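Notebook - October, slot insertion, two-arm cell
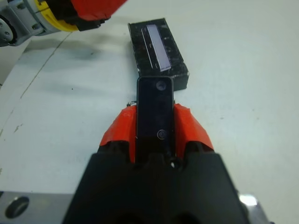 Wrist view. Black bar in the fingers, slotted box ahead, second arm at upper left.

Ran 40 tries with the new policy, speed capped at 65 percent. 30 went in. Kenna's old scripted approach got more, which she has mentioned. Misses are nearly all yaw - the policy lines up beautifully with the wrong edge of the slot. Jarosław wants 400 more demos. Jarosław isn't recording them. Trying a wrist-only input first.

Humham bench notes - contact Ebise Admasu - Back to top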